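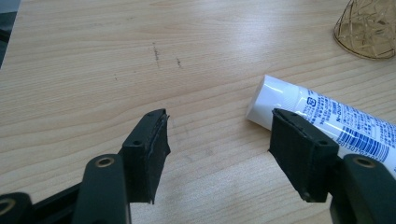 March, bench 2 - toothbrush and cup task, continued

Operator: me. Log and review: Ilse Stüber.

Target for this task is 201 accepted episodes. 17 rejected so far, most of them at the tube. When it lies diagonal to the operator, the right finger tends to land on top of it and the grasp never closes properly. I have been approaching with both fingers wide and the wrist turned to match the tube before descending. Slower, but the trajectories look cleaner on replay.

Foam on the jaw pads is fraying. Bastian Rieger wants it replaced before the next block. I would finish this block first - changing the pads halfway gives us two contact surfaces under one task label.

Start layout as per the Jania sheet: tube flat, cup near the middle, brush picked up with the right gripper.

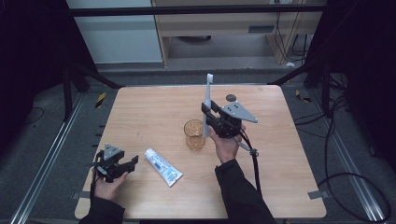

Left gripper stays low and open until the right one has a firm hold on the brush. If both move at once the segmentation script merges the two phases, and Ilse has to split them by hand. Pause up to 3 seconds between phases.

Cup position varied between episodes, tube angle too. Table not moved.

Open: cable on the right side pulls at the wrist on long reaches. Try a clip higher up the sleeve. Ask Bastian whether Geldale still has the short cables.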